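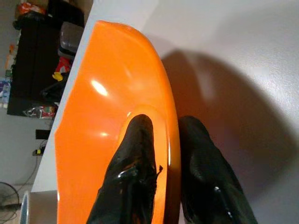 *Recipiente cor de laranja de rebordo ondulado e interior fundo, sobre superfície clara.*

A Mandagi, fabricante de utensílios de mesa e arrumação, inicia em fevereiro a distribuição da Flodus, uma série de recipientes de bordo ondulado destinada a cozinhas domésticas, cantinas e espaços de refeição partilhados. A série é composta por quatro formatos, todos com acabamento brilhante, e será comercializada em seis cores. O laranja é a cor de lançamento e a única disponível na primeira remessa.

O desenvolvimento foi conduzido pelo gabinete técnico da empresa, sob a direção de Dewanti Chong, e partiu da revisão de uma linha anterior de taças de bordo liso. Os registos de assistência dessa linha indicavam que a maior parte das reclamações dizia respeito à pega: os utilizadores seguravam a taça pela face exterior, e a transferência do lava-loiça para o escorredor era o momento em que ocorriam mais quedas. A nova geometria desloca o ponto de apoio para o rebordo.

**Geometria e acabamento**

O perfil exterior da Flodus alterna segmentos curvos com faces ligeiramente angulosas. A ondulação do bordo superior acompanha essa alternância e oferece apoio ao polegar em várias posições. No interior, a superfície é lisa e contínua, sem arestas onde se acumulem resíduos.

O formato principal tem 192 milímetros no eixo maior e 47 milímetros de profundidade útil. A massa da peça é de 325 gramas, valor definido depois de ensaios de estabilidade em bancadas com inclinação até três graus. O formato pequeno destina-se a molhos, frutos secos e miudezas; os dois formatos maiores, a fruta, pão e saladas.

«O rebordo foi a cota mais discutida do projeto», afirma Dewanti Chong. «Com menos altura, a peça escorrega quando é levantada com uma só mão. Com mais altura, deixa de encaixar no cesto superior das máquinas de lavar loiça de dimensão corrente.»

O acabamento brilhante foi mantido em todas as cores. A alternativa acetinada, avaliada na fase de protótipo, foi retirada do programa por apresentar marcas de utensílios após ciclos repetidos de lavagem. A produção em série é verificada por amostragem, com inspeção visual sob luz dirigida – método que torna legíveis ondulações e depressões da superfície difíceis de detetar com iluminação difusa.

**Ensaios de utilização**

Antes da aprovação do molde definitivo, a Mandagi realizou um programa de utilização em ambiente doméstico, coordenado por Gilang Sinaga. Foram feitos quase 500 ciclos de uso e lavagem com peças de pré-série, em casas com bancadas de diferentes alturas e materiais. Os participantes utilizaram os recipientes durante as refeições, mas também fora delas, para juntar chaves, molas de roupa e peças pequenas de brinquedos.

Este segundo uso levou a uma alteração de projeto. A base, inicialmente assente em três apoios, passou a ter um anel contínuo, que reduz a oscilação quando o conteúdo fica concentrado num dos lados. Foi igualmente revista a curvatura entre a parede e o fundo, para permitir a recolha de objetos pequenos com a ponta dos dedos.

«As peças passavam mais tempo em cima da mesa do que dentro do armário», refere Gilang Sinaga. «O caderno de encargos previa arrumação após cada refeição. Tivemos de rever os critérios de estabilidade para uma permanência prolongada.»

**Conservação e limpeza**

Os recipientes podem ser lavados à máquina, no cesto superior, com o interior voltado para baixo. Na lavagem manual recomenda-se esponja macia e detergente neutro. Não devem ser usados esfregões metálicos nem pós abrasivos. As peças não se destinam a forno, micro-ondas ou chama direta, indicação que consta da base e da embalagem.

Para arrumação vertical, o fabricante aconselha empilhar no máximo cinco unidades do mesmo formato. Os formatos diferentes não encaixam entre si – a ondulação do bordo varia de um para outro.

**Distribuição**

A distribuição fica a cargo da Onddale, que assegura também o fornecimento de peças avulsas para reposição. As encomendas profissionais são preparadas em caixas de 12 unidades, com separadores de cartão entre peças. As restantes cores serão introduzidas de forma faseada, por ordem a comunicar aos revendedores.

**Sobre a Mandagi**

A Mandagi projeta e produz utensílios de mesa, recipientes e acessórios de arrumação para uso doméstico e coletivo. A direção comercial é assegurada por Hakim Khoo.

**Contacto para a imprensa**

Siham Bouzid
Gabinete de comunicação, Mandagi
Atendimento em dias úteis, das 9h30 às 17h00
Fichas técnicas e amostras disponíveis a pedido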